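Hilo sobre cómo he cambiado la forma de limpiar la tapicería de terciopelo en casa. Llevo años haciéndolo mal y me lo ha corregido un tapicero, Musyoka Nyaga, que tiene el taller en la calle de atrás. Lo apunto por si a alguien le sirve. 1/16

Primero, lo que hacía antes: agua tibia, jabón de fregar y un paño de cocina. Frotaba en círculos hasta que la mancha desaparecía. Al día siguiente había un cerco más grande que la mancha. 2/16

El cerco sale cuando se moja una zona pequeña y el agua arrastra la suciedad hacia el borde. Si vas a usar agua, hay que humedecer el paño completo de tela, de costura a costura. Humedecer, no empapar. 3/16

Antes de nada, mirad la etiqueta. Suele estar debajo del asiento o dentro de la funda del cojín, si se puede abrir. W es limpieza con agua. S es solo disolvente. WS, las dos cosas. X, solo aspirador. 4/16

Si no hay etiqueta, prueba en un sitio escondido. Yo uso la parte baja trasera. Una gota, un paño blanco, esperar a que seque del todo y mirar con luz de día. Con bombilla no se aprecia la mitad. 5/16

Aspirar es el paso que más cambia el resultado y el que yo me saltaba. Boquilla de cepillo blando, potencia baja, siempre en la dirección del pelo. En las costuras y en los pliegues, la boquilla estrecha sin apretar. 6/16

Para saber la dirección del pelo, pasa la mano plana. En un sentido la tela se ve más clara y en el otro más oscura. Musyoka marca el sentido con un alfiler en la trasera antes de empezar. Yo uso un trocito de cinta de carrocero. 7/16

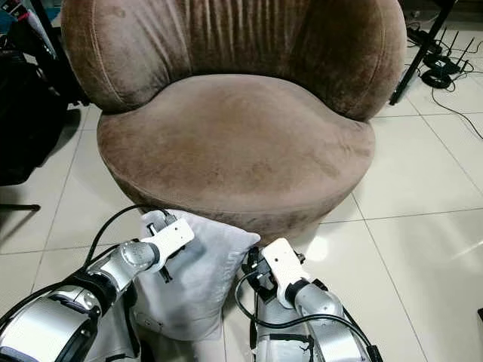
El pelo aplastado no es suciedad. Muchas zonas que parecen gastadas solo están tumbadas. Vapor a distancia, un palmo como mínimo, pasada rápida, y luego cepillo blando a contrapelo y otra vez a pelo. Dejar secar sin sentarse. 8/16

Aviso con el vapor: en viscosa, ni acercarlo. En poliéster aguanta bien. En algodón, poco y con cuidado. Si no sabes qué fibra es, vuelve al sitio escondido y prueba ahí. 9/16

La mezcla que uso ahora para manchas corrientes, en tela con W: 100 ml de agua destilada y una cucharadita de jabón neutro. Se bate hasta hacer espuma y se aplica solo la espuma, con esponja. El líquido del fondo se tira. 10/16

Después se retira con un paño blanco apenas húmedo y se seca con otro, presionando. Nada de secador. Yo dejo la ventana abierta y espero unas 20 horas antes de cepillar. En invierno, más. 11/16

Grasa: polvos de talco o maicena, dejarlos toda la noche y aspirar. Se repite si hace falta. A mí una mancha de aceite de una lata de atún me pidió 3 rondas. Todavía se nota un poco si sabes dónde mirar. 12/16

Café y té: papel absorbente enseguida, sin frotar, y luego la espuma. Si lleva leche, hay que insistir más o al cabo de una semana huele. Vino tinto: lo mismo. Lo de la sal no me ha funcionado nunca. 13/16

Productos. Probé un espray de Flarkine y me dejó la tela tiesa, no lo repetiría. El cepillo que tengo es uno de Vogler, de cerda natural, y va bien. Vale igual un cepillo de ropa blando que no se haya usado con zapatos. 14/16

Lo que cuesta que te lo hagan: en el taller me pidieron 103 euros por limpiar un sofá de dos plazas, con recogida. Por una butaca, bastante menos, según la tela. En diciembre tienen lista de espera, lo digo por quien lo quiera antes de las fiestas. 15/16

Me queda por resolver el olor a tabaco de un sillón heredado. He probado bicarbonato y aireación y mejora, pero vuelve con la humedad. Si alguien lo ha conseguido sin cambiar el relleno, que me diga cómo. 16/16

Añado una cosa que me preguntan por privado: sí, los cojines con cremallera se pueden desenfundar, pero eso no quiere decir que la funda vaya a la lavadora. La mía encogió y no hubo manera de volver a cerrarla. La cremallera está para montar el cojín.

Y otra: para pelo de gato, guante de goma ligeramente húmedo, en el sentido del pelo de la tela. El rodillo adhesivo deja pegamento si se usa mucho.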